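Sorting Small Containers Into a Wire Basket

Loose jars and canisters take over a desk quickly. A plain wire basket keeps them in one spot and lets you see what you have without digging. Allow 18 minutes for a first sort. After that it goes faster.

What you need

A rectangular open-top basket, a damp cloth, a dry cloth, and the containers you want to keep out. Lidded ones are best. I use a Nelance basket, but any with a flat base will do.

Steps

Clear the desk and wipe it down. Let it dry before you put anything back.

Place the basket near the middle of the desk with its long side running left to right. You will move it later, but for now you want to reach it from your chair with either hand.

Set one container at a time in front of the basket. Check that the lid is closed all the way, wipe off the outside, and decide whether it stays. Anything you have not opened in 60 days goes to a cupboard.

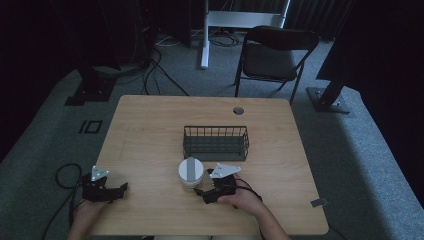 White canister in front of the wire basket.

Put the tallest containers in first, along the back. Short round ones go in front. Keep them upright and leave enough space to get two fingers between them.

If a container has a label or a strip of tape, turn that side toward you. Anayeli Sandoval suggests writing the month on the lid as well, and I have started doing this with refills.

Slide the full basket to the back of the desk. If your desk has a cable hole, leave it uncovered.

Go through the basket again every 2 months. Wipe the wires with the dry cloth while it is empty.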